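半地下资料室相对湿度的测量与柜内缓冲作用分析

环境测量课程 学期项目报告

摘要

本项目对系资料室的空气温度和相对湿度进行了连续92天的记录,自October起至当年年底,采样间隔为2小时,设置3个测点:外墙侧书架(A点)、中部通道(B点)和闭门书柜内部(C点)。应得记录3312条,剔除缺测和异常后得到有效记录3,242条,其中相对湿度高于55%的有1,653条,占51.0%。三个测点的超限比例依次为74.4%、46.8%和31.6%。A点的超限主要与外墙表面温度偏低有关,B点的日内波动主要受开馆时段换气影响,C点波动显著小于前两者。用一阶缓冲模型对C点进行拟合,得到时间常数46小时。该模型能够再现C点数日尺度的变化,但低估了日内波动,本文对偏差来源作了讨论。最后给出书架布置和换气时段两方面的建议,并在附录中说明记录仪的装配、检定和数据格式。

关键词:相对湿度;资料室;纸质文献;缓冲;一阶模型

1 引言

1.1 问题背景

纸张是吸湿材料,其平衡含水率随周围空气的相对湿度变化。相对湿度长期偏高时,纸张和封面胶料中的水分增加,酸水解速度加快,霉菌孢子也更容易萌发。相对湿度偏低时,纤维的柔韧性下降,书脊处的胶层容易开裂。湿度反复升降会使纸张与封面材料产生不同步的胀缩,书册出现翘曲。因此讨论保存环境时需要同时考察湿度的水平和湿度的波动,只报告平均值会丢失后一项信息。

系资料室位于教学楼的半地下层,北侧墙体有一部分埋入土中,南侧有高窗。室内存放早年的课程讲义、学位论文副本和过刊。资料室没有独立的空调系统,冬季由一组散热器供暖,换气依靠高窗和走廊门。管理人员在过去几个学期中多次提到北墙一侧的书册有霉味,但资料室没有湿度记录,无法判断问题是全年存在还是只出现在某一段时间,也无法判断是整个房间偏湿还是局部偏湿。

1.2 项目目标

项目开始时确定了以下目标:

(1)取得一个学期内资料室三个位置的温湿度时间序列;
(2)比较外墙侧、通道和闭门书柜内的湿度水平与日内波动;
(3)用尽量简单的模型描述书柜对湿度波动的缓冲作用,并给出时间常数;
(4)根据测量结果提出不需要增加设备的改进措施。

空气中的孢子浓度、纸张酸度和光照不在本项目范围之内。项目也没有对书册本身取样。

1.3 阈值的选取

文献中对纸质藏品保存湿度的推荐范围不完全一致,不同的指南分别强调不同的风险。本文选用55%作为统计超限的阈值。选用这一数值的目的是便于在测点之间作比较,它不表示湿度超过55%时霉菌必然生长。霉菌生长与否还取决于温度、持续时间和材料表面的养分条件。读者在引用超限比例时应当连同阈值一并引用。

2 原理

2.1 湿度的表示方法

相对湿度定义为空气中水汽分压与同温度下饱和水汽压之比:

RH = e / es(T) × 100%

饱和水汽压采用Magnus形式的近似公式计算:

es(T) = 6.112 × exp[17.62 T / (243.12 + T)]

式中T为摄氏温度,es的单位为hPa。绝对湿度(单位体积空气中的水汽质量,g/m³)由下式得到:

AH = 216.7 × e / (T + 273.15)

以16 ℃、相对湿度60%的空气为例,饱和水汽压为18.14 hPa,水汽分压为10.89 hPa,绝对湿度为8.16 g/m³。

相对湿度受温度影响较大。空气中水汽含量不变时,温度升高会使相对湿度下降。因此,A、B两点之间相对湿度的差别可能来自水汽含量不同,也可能仅仅来自温度不同。为了区分这两种情况,本文在比较测点时同时计算了绝对湿度。

2.2 书柜的缓冲作用

闭门书柜内部的湿度受两个过程控制。其一是柜内空气与室内空气通过门缝的交换,其二是柜内书册与柜内空气之间的吸湿和放湿。书册储存的水分远多于柜内空气中的水汽,当少量室内空气进入书柜时,书册吸收或释放的水分使柜内空气的相对湿度基本维持不变,只有当室内湿度在较长时间内保持在新的水平上,柜内湿度才会随之移动。

将两个过程合并为一个时间常数τ,可以写成:

dHc/dt = (Hb − Hc) / τ

其中Hb为室内(B点)相对湿度,Hc为柜内(C点)相对湿度。这一写法忽略了柜内外的温差,也没有考虑纸张吸湿等温线的非线性和滞后。在40%至65%的范围内,纸张的吸湿等温线斜率变化不大,线性化带来的误差可以接受。

当Hb以周期P作正弦变化时,柜内波动的幅度与室内波动幅度之比为:

G = 1 / √(1 + (2πτ/P)²)

相位滞后为:

φ = arctan(2πτ/P)

当τ远大于P时,G趋近于P/(2πτ),相位滞后趋近于四分之一周期。由此可知,对日周期波动来说,滞后时间的上限为6小时,继续增大τ只会减小幅度。这也意味着不能从日周期的滞后时间反推较大的τ,因为此时滞后时间对τ不敏感。

3 测量方案

3.1 测点布置

A点位于北侧外墙前的书架上,传感器距墙面一拳的距离,处于书架中间一层。选择中间层是为了避开地面附近的冷空气层,同时保持与管理人员反映有霉味的书册处于同一高度。

B点位于房间中部的通道,记录仪固定在书架端板的外侧,避开散热器正上方的上升气流。该点用来代表室内空气的平均状态。

C点位于一只型号为Nillholm的双门书柜内。该书柜装满过刊,柜门平时关闭,读者借阅时由管理人员开启。记录仪放在中间搁板的前部,与书册之间留有空隙。

布点之前,曾用手持仪表在室内走动测量一次,确认通道各处的读数差异小于仪表本身的误差,因此没有在通道内设置第二个测点。

3.2 仪器与采样

记录仪采用Drikel的温湿度记录模块,三台为同一批次,装入小型塑料外壳后使用。传感器为电容式,测量结果以数字形式存入模块内的存储器。模块由电池供电。数据每月导出一次,使用Finden软件读取并转换为文本文件,后续计算用自编脚本完成。

采样间隔设为2小时。采样间隔的选择考虑了电池寿命和关注的时间尺度:日周期内有12个采样点,足以表示日内变化的形状;换气引起的短时变化可能不到一小时,在本项目的采样间隔下会有遗漏。三台记录仪的时钟在每次导出数据时校准,各次校准时发现的偏差都小于一个采样间隔的十分之一,未作时间修正。

3.3 检定

项目开始前和结束后各进行一次检定,采用饱和盐溶液法。将记录仪与盛有饱和盐溶液的小皿一同置于密封容器中,在恒温条件下静置,待读数稳定后记录。所用盐为氯化镁和氯化钠,25 ℃时两者对应的平衡相对湿度分别为32.8%和75.3%。

检定得到的偏差列于下面。各数值为记录仪读数减去标准值,单位为相对湿度百分点。

测点 氯化镁(前) 氯化钠(前) 氯化镁(后) 氯化钠(后)
A +0.6 +1.4 +0.7 +1.8
B −0.3 +0.5 −0.2 +0.6
C +0.4 +0.9 +0.4 +1.1

修正时对每台记录仪使用两点线性修正,修正系数取前后两次检定的平均值。A点记录仪在高湿端的漂移略大,可能与长期处在较湿的位置有关,但仅凭两次检定不能确定。修正后的相对湿度扩展不确定度估计为2个百分点,主要来自传感器的滞后和检定时容器内温度的不均匀。

3.4 数据筛选

92天内每个测点应得记录1104条,三个测点合计3312条。以下情况作为缺测或异常剔除:导出数据期间记录仪处于搬动状态的记录;读数与前后两条记录均相差超过15个百分点且温度无相应变化的记录;电压低于模块允许值时的记录。各测点的有效记录数如下。

测点 应得 剔除 有效
A 1104 12 1092
B 1104 41 1063
C 1104 17 1087
合计 3312 70 3242

B点剔除的记录较多,主要集中在November的一段时间,原因是电池电压偏低。更换电池后恢复正常。被剔除的记录没有用插值补齐,只有在第4.4节的模型计算中,由于需要连续的输入,B点的短缺口用前后值作线性内插,长缺口两侧的数据则分段处理。

4 结果

4.1 总体水平

三个测点各月的平均相对湿度(%)如下,月份按记录先后排列。

测点 第一个月 第二个月 第三个月
A 64.2 59.0 53.9
B 58.7 54.1 48.6
C 56.1 53.2 50.4

三个测点的湿度都随时间下降。入冬后室外空气的水汽含量降低,换气把较干的空气带入室内,供暖又使室内温度维持在较高水平,两者的作用方向相同。A点始终最高。B点与C点的关系在记录期间发生了变化:前两个月C点低于B点,第三个月C点高于B点。后一段的关系与缓冲作用的预期相符,即室内湿度持续下降时,柜内湿度下降较慢。前两个月C点低于B点,则不能只用滞后来解释,见第5.2节。

4.2 超限比例

相对湿度高于55%的记录数及其占有效记录的比例如下。

测点 超限记录 有效记录 比例
A 812 1092 74.4%
B 497 1063 46.8%
C 344 1087 31.6%
合计 1653 3242 51.0%

合计一行的比例受测点选择影响,不应理解为资料室整体处于超限状态的时间比例。若以B点代表室内空气,则超限时间略少于一半。

A点的超限记录在前两个月几乎连续,中间只有数次短暂中断,均出现在室外降温、高窗开启的日子。对霉菌生长来说,连续超限的时间比总的超限比例更有意义。A点的连续超限段长于B点,B点在夜间和开馆时段之间反复穿越阈值,因此超限记录虽多,单段持续时间较短。

4.3 日内波动

以每日最高值与最低值之差表示日内波动,全期平均结果为:A点7.8个百分点,B点9.6个百分点,C点1.9个百分点。剔除记录较多的日期没有参与平均。

B点的日内变化形状比较固定。清晨开馆前湿度较高,开馆后随着走廊门开启和散热器升温,湿度下降,午后达到最低,闭馆后缓慢回升。A点的变化形状与B点相似,但下降幅度较小,最低值出现得也更晚。C点的变化平缓,最低值比B点滞后4小时。由于采样间隔为2小时,这一滞后时间的分辨力有限。

闭馆日的B点波动明显小于开馆日,下降段几乎消失,只保留由供暖引起的变化。由此判断,开馆日的日内波动以换气的贡献为主。

4.4 绝对湿度的比较

为判断A点偏湿的原因,计算了各点的绝对湿度。A点与B点的绝对湿度在大部分时间内相差不大,差值处于测量不确定度之内,而A点的温度始终低于B点。将B点的水汽分压与A点的温度组合,计算得到的相对湿度与A点实测值接近。因此A点偏湿主要是温度偏低造成的,没有发现墙体向室内显著渗湿的证据。

这一结论只适用于记录期间。记录期间有过几次较大的降雨,雨后A点的绝对湿度没有出现单独上升,但梅雨季节土壤含水率更高,墙体渗湿的可能性需要另行测量。

另外需要说明的是,A点测量的是距墙面一段距离的空气。墙面本身的温度低于该处空气温度,紧贴墙面的空气层相对湿度会更高。假如书册直接靠墙,其封面附近的湿度应高于A点的记录。

4.5 时间常数的拟合

以B点记录作为输入,对第2.2节的一阶方程作数值积分,时间步长等于采样间隔,初值取C点首条记录。由于B、C两点之间存在系统偏差,拟合时加入一个常数偏移量,与τ一同作为待定参数。目标函数为计算值与C点实测值之差的平方和。

拟合得到τ为46小时。目标函数在最小值附近较平坦,τ在较大范围内变化时残差增加不多,因此该数值应看作量级估计。残差的日平均值较小,模型能够再现降温过程中柜内湿度的连续下降以及随后的回升。

将τ代入第2.2节的公式,对日周期有2πτ/P = 12.04,幅度比G为0.083,相位滞后对应5.7小时。实测的日内波动之比为1.9/9.6,即0.20,实测滞后为4小时。模型给出的幅度小于实测值,滞后大于实测值,两者的偏差方向一致,都表明在日尺度上柜内湿度对室内变化的响应比一阶模型更快。

5 讨论

5.1 日尺度偏差的来源

第一种可能的来源是温度。柜内空气温度也随室温变化,只是幅度较小。空气温度变化时,纸张与空气之间的平衡需要时间,在平衡建立之前相对湿度会出现与温度方向相反的变化。这部分变化不经过水汽交换,因此不受τ的限制。一阶方程没有包含温度项,不能描述这种响应。

第二种来源是柜门的开启。借阅时柜门打开,柜内前部的空气与室内空气迅速混合,关门后再由书册逐渐恢复。C点的记录仪放在搁板前部,恰好处于容易受到影响的位置。资料室的借阅登记只记录到日期,不能与2小时间隔的记录逐条对应,因此无法从数据中扣除开门的影响。

第三种来源是书册内部的水分扩散。合拢的书册只有切口附近的纸页与空气快速交换水分,书册中心的响应要慢得多。单一时间常数把快慢两部分合并在一起,拟合时又以多日变化为主要约束,结果偏向慢的部分。若改用两个时间常数,日尺度的拟合应会改善,但参数增加后,本项目的数据不足以对各参数作独立的约束,因此没有采用。

此外,用每日最高值与最低值之差计算幅度比,会把传感器噪声计入。对波动较小的C点,噪声所占比例更大,使实测幅度比偏高。估算表明噪声可以解释偏差的一小部分,不能解释全部。

5.2 B、C两点的系统偏差

记录前期C点低于B点。可能的原因包括柜内温度略高于通道、两台记录仪修正后的残余偏差,以及柜内书册在项目开始前所处的湿度较低。如果是最后一种原因,C点应在数个时间常数之内逐渐接近B点,而数据中的偏差维持的时间长于这一估计。温度数据显示书柜靠近散热器一侧,柜内日平均温度略高于B点,方向与偏差一致。两台记录仪修正后的不确定度各为2个百分点,与偏差处于同一量级,因此不能把偏差完全归于温度。

较合理的做法是在记录期间将两台记录仪并置一段时间。本项目只在检定时作了并置,没有在现场条件下并置,这是方案设计中的不足。

5.3 采样间隔的影响

采样间隔为2小时,对持续时间较短的换气过程分辨不足。每日最高值和最低值可能落在两次采样之间,因此第4.3节给出的日内波动略低于真实值。对于波动较快的B点,低估的程度应大于C点。这一效应也会使实测幅度比偏高,与第5.1节讨论的偏差方向相同。

若重复本项目,建议至少在一周内将B、C两点的采样间隔缩短到10分钟,用这一段数据估计长间隔记录的低估程度。

5.4 改进建议

根据A点偏湿主要由低温造成的判断,建议将北侧书架整体向室内移动,使书架背面与外墙之间留出空气可以流通的间隙。现有书架的背板为封闭结构,移动后墙面附近的空气仍可能滞留,因此间隙不宜过小,书架底部也不应堵塞。散热器前的杂物应清理,使热空气能够到达北侧。

换气方面,室外绝对湿度低于室内时开窗可以降低室内水汽含量,反之则会升高。秋季前段的雨天和清晨,室外绝对湿度常常高于室内,此时开启高窗没有除湿作用。可以在资料室门口放置一张由温湿度查绝对湿度的表格,由管理人员对照室内外读数决定是否开窗。

对于波动较敏感的文献,例如皮面装订的旧刊,可以移入闭门书柜。书柜能够减小波动,但对长期平均湿度没有调节作用,不能代替上述措施。潮湿的书册也不应直接放入书柜,否则水分会在柜内滞留。

5.5 局限

记录只覆盖一个学期,没有春夏数据,而半地下房间在初夏通风时最容易出现高湿。每类位置只有一个测点,结果不能直接推广到全部书架和全部书柜。书册装填密度对时间常数有影响,本文给出的数值对应装满过刊的书柜。未装满的书柜时间常数应当更小。

6 结论

(1)记录期间资料室的相对湿度逐月下降,外墙侧始终高于通道,超限比例为74.4%。
(2)外墙侧偏湿主要由局部温度偏低引起,记录期间未发现墙体显著渗湿。
(3)通道处日内波动平均为9.6个百分点,以开馆时段换气的贡献为主。
(4)闭门书柜内日内波动平均为1.9个百分点,一阶模型拟合的时间常数为46小时。模型在日尺度上低估波动,可能与温度效应、柜门开启和书册内部扩散有关。
(5)移动北侧书架和按绝对湿度控制开窗,可以在不增加设备的条件下实施。

附录A 记录仪的装配与外壳影响

A.1 装配

记录模块出厂时为裸板,直接放在书架上容易受到触碰,也容易积尘,因此装入塑料外壳。装配前先在盒体上加工通气孔,去除毛刺后用无纤维布擦拭内壁。模块放入盒体时,传感器一端朝向通气孔,电池一端朝向盒体内侧。电池工作时发热很小,但仍应避免与传感器相邻。盒盖用四角的螺钉固定,螺钉不宜拧得过紧,防止螺钉柱开裂。
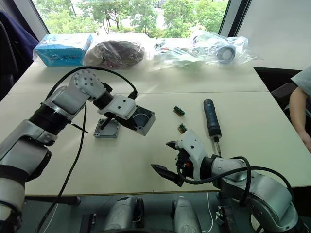

图A-1 记录仪用灰色塑料外壳,盒盖与盒体分开放置

盒内不放置海绵或纸质填充物。这类材料本身吸湿,会在传感器周围形成额外的缓冲,使读数滞后于外部空气。最初的一台样机用海绵固定模块,在检定容器之间转移时,读数稳定所需的时间明显长于裸板,取出海绵后恢复正常。正式使用的三台均改用尼龙支柱固定。

A.2 外壳对响应时间的影响

为检查外壳引起的滞后,将装壳的记录仪与一块裸板模块并置,从氯化镁容器同时移入室内空气,采样间隔临时设为1分钟。裸板读数在数分钟内接近稳定值,装壳的记录仪较慢,但仍在半小时内稳定。该滞后远小于2小时的正式采样间隔,也远小于拟合得到的时间常数,因此在数据处理中没有对外壳滞后作修正。

测试在无强制通风的条件下进行,与书柜内部的空气流动状态接近。通道处空气流动更强,实际滞后应当更小。

A.3 放置要求

外壳的通气孔不得贴靠搁板或书册。A点和C点的记录仪用双面胶垫固定,B点的记录仪用扎带固定在端板外侧。胶垫在使用前单独放置了数日,使其挥发物散去,因为部分有机挥发物会使电容式传感器的读数发生偏移。每次导出数据后,应将记录仪放回原位并保持原来的朝向。

附录B 数据文件格式

Finden导出的原始文件为制表符分隔的文本,每行一条记录,依次为序号、时间、温度、相对湿度和电池电压。时间采用记录仪本地时间。脚本读取后增加以下各列:

RH_corr:经两点线性修正后的相对湿度,单位为%。
e:水汽分压,由RH_corr和温度按第2.1节公式计算,单位为hPa。
AH:绝对湿度,单位为g/m³。
flag:质量标记。0为有效,1为搬动期间,2为孤立异常,3为电压过低。

正文中全部统计只使用flag为0的记录。相对湿度恰好等于55%的记录不计为超限。温度在参与计算时保留两位小数,正文所列的平均值在计算完成后再作舍入。修正系数单独存放在一个文本文件中,原始文件不作任何改动。

模型计算使用的B点序列另存为一个文件,其中经过内插的记录以flag为9标出。缺口长度不超过三条记录时作线性内插,超过时在缺口处断开,断开后的各段以该段内C点的首条有效记录作为初值重新开始积分。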